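Tool Case and Bench Loan: Frequently Asked Questions

Basgate Workshop lends tool cases and bench space to members. If your question isn't answered here, ask Shona Leckie at the desk.

Who can borrow a tool case?
Any member who has done the hand tools induction. Bring your card. Guests can use a case at the bench if a member has signed for it.

How long can I keep it?
Up to 3 days. You can renew once by phone unless someone else is waiting.

Do I have to stay at the bench?
No, but please do for small jobs. Benches are booked by the hour between 10 am and 8 pm.

What is in the case?
Screwdrivers, a set of hex keys in an orange holder and a range of other hand tools. The full list is on the card you are given when you sign the case out. Power tools are a separate loan — see the Munro page.

How should the tools go back?
Lay them against the black foam mat, handles where you can reach them. Keep the hex keys together in their holder. Long flat items go in first, close to the lid, and screwdrivers go across the middle. If the lid won't shut, take the top layer out and start again. Don't press it down.

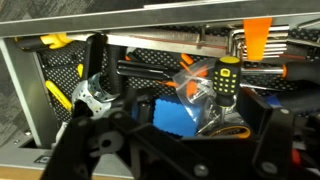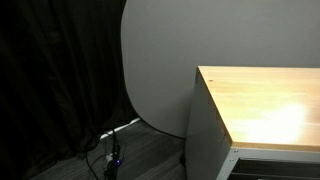

Can I put the case straight on a bench top?
Yes, with the lid fully open. Lift it into place, as dragging it scratches the wood. Use a board under anything you are cutting, gluing or drilling.

Something is missing or broken. What do I do?
Write it on the card and tell whoever is on the desk. There is no charge for worn tools. Lost ones are charged at cost, and Catinca Toma will email you the amount.

Can I add my own tools to a case?
Please don't. They get mixed up with ours and we can't promise to find them again.

Can I reserve a particular case?
Yes. Quote the number on your loan card, for example 394 or 661. Case 1102 is kept for evening classes until the end of March, so it can't be reserved at the moment.

Who runs the induction?
Beverley Pearce or Chanida Boonchu. It takes an hour and places are booked at the desk.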